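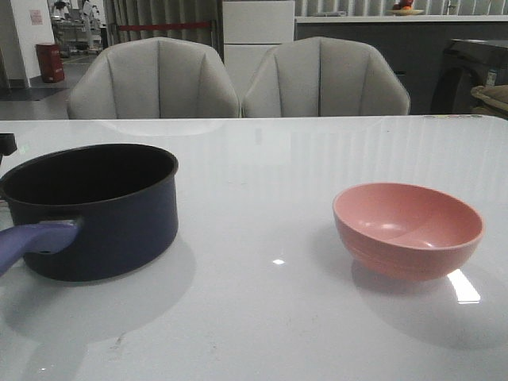 Navy saucepan and pink bowl on the white table.

The Sadlow Kitchen: Table, Pans and Bowls

Photos and notes by Jiahui Feng

We moved into the Sadlow apartment in March and have been putting the kitchen together a piece at a time. Friends keep asking what we ended up buying, so here are a few notes on each thing. The kitchen and the dining area share one room. Most of the prep gets done at the dining table.

The table

The top is glossy white and it reflects everything, including the ceiling lights. It also shows scuffs and specks, and there are a few in the photo. I wipe it down with a damp cloth and dry it with a towel. Hot pans go on a trivet. We looked at a matte one from Ternard that would have been easier to keep clean, but it was too long for the room.

The saucepan

Dark navy with a matte nonstick finish, straight sides and a lavender handle. It is deep enough for soup for 4, and it gets used for rice and noodles as well. I hand wash it and use wooden or silicone spoons in it. The handle is plastic, so it stays out of the oven.

The bowl

Salmon pink with a small foot. We have 6 of these in different colors from Zou, and they stack in the cupboard next to the sink. The pink one is the one I reach for when I am cutting vegetables. It is light and easy to carry to the stove.

Carrots and coaster

Carrots cut into flat coins, in a pink bowl, with a square white coaster across from it. The two chairs behind the table are light gray, with curved backs and stitching that fans out. They were the most expensive thing in the room at 836 for the pair, and the seats are comfortable enough for a long dinner. Farther back are the gray curtains, the tall white cabinet with drawers, and the counter with a plate of fruit on it.

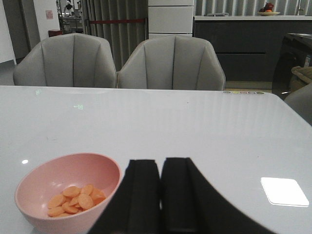 Still to come

Open shelf for the wall by the stove. The Femov one I wanted is out of stock in white.

Hooks for dish towels, 2 of them, at the end of the counter.

A bigger cutting board. The one we have now fits three carrots at most.

I will add more pictures when the shelf is up.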